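Textiles for Makers, handout 5: Knits, wovens and why your fabric misbehaves
Notes by Tarek Majali

A few people asked me to write this one up properly, because I talk fast and I draw badly. So these are my notes more or less as I gave them, with the rambling trimmed (some of it). Bring them with you to the bench session, and bring the swatch card from handout 3 as well. If you lost your swatch card, come see me before class and I'll cut you a new one.

Start with the yarn path

Last time we spent the whole class on fibers – cotton, wool, polyester and their relatives. Now forget fiber for a minute. I want you thinking about where the yarn goes.

In a woven fabric you have two sets of yarns crossing at right angles. The lengthwise ones are the warp, the crosswise ones are the weft. They go over and under each other and mostly run straight. Pull along the warp and you're pulling on yarns that are already nearly straight, so there isn't much give. Pull on the diagonal, though, and the little squares turn into diamonds and the whole thing stretches. That diagonal is the bias, and I love it, and you'll hear a lot more from me on that when we get to skirts.

In a weft knit, one yarn runs back and forth (or round and round) in loops, and each loop hangs through the loop below it. Loops can change shape! Pull sideways and they get short and wide. Pull lengthwise and they get tall and skinny. The yarn itself may hardly stretch at all, but the fabric does. This is why a knit in plain cotton with no elastic in it still goes over your head.

Two words to learn. Wales are the columns of loops, running up and down. Courses are the rows, running across. I still mix them up when I'm tired, so I picture a whale coming straight up out of the water.

The bench exercise

You'll get two samples from me, the Kornater jersey and the Wysocka plain weave. Both are cotton. Cut a strip 118 mm long from each, across the width of the fabric. Lay it flat next to your ruler, don't smooth it too hard, and mark two lines on it 80 mm apart with the washable pen. Now stretch it gently until it starts to fight back, hold it, and have your partner read the distance between the lines. Let go, wait a minute, read it again.

Work out your stretch like this: stretched length minus 80, divided by 80, times 100. So if your lines end up at 100 mm, that's 25 percent. Then do the same sum with the resting length for the growth, meaning how much it failed to come back. People always skip the growth figure and it's the one I care about most. Baggy knees are a growth problem.

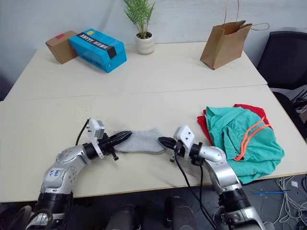
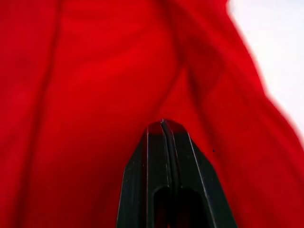
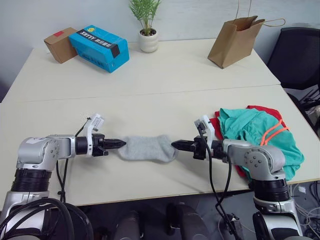
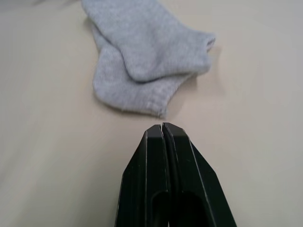 Fig. 2. Soft goods on and off the table: gray socks in the first, third and fourth pictures, red fabric in the second.

Curl, runs and other annoyances

Cut a piece of single jersey and the edges roll. The side edges roll toward the back and the top and bottom edges roll toward the front. Every loop was bent into shape during knitting and would like to unbend a bit, and on jersey all the loops face the same way, so the forces add up. Rib and interlock have loops facing both ways, and they lie much flatter. Try it on your swatch card before you argue with me (somebody in the March group argued with me for ages, and it was a good argument, but she was holding rib).

Runs happen when a loop breaks and the loops in that wale let go one after another, like a ladder. Wovens don't run, they fray, and you fix that with a finished edge. For a run you need to catch the loose loop quickly. A safety pin will do until you find a needle.

Picking a fabric for the project

Ask yourself where it has to bend and where it has to stay put. A bag strap wants a woven, cut along the warp. A hat that has to grip your head wants rib. For the zip pouch either will work, but if you choose a knit, put something firm behind the zipper or it will go wavy on you and you'll be unpicking all evening. I use the Triltik iron-on tape for this. It's cheap and it goes on with a warm iron, but test a scrap first, please.

Needles: use a ballpoint for knits. A sharp point can cut the yarn as it goes in, and then you've made your own run. The machines by the window are threaded for wovens, so change the needle before you start and put the old one back in its sleeve.

For next time

Write up both strips, stretch and growth, one page at most. Read the Rarkura leaflet on blocking and washing, at least the part on shrinkage. And wash one of your leftover jersey scraps at home with your normal laundry, measuring it before and after. We'll compare numbers at the start of class.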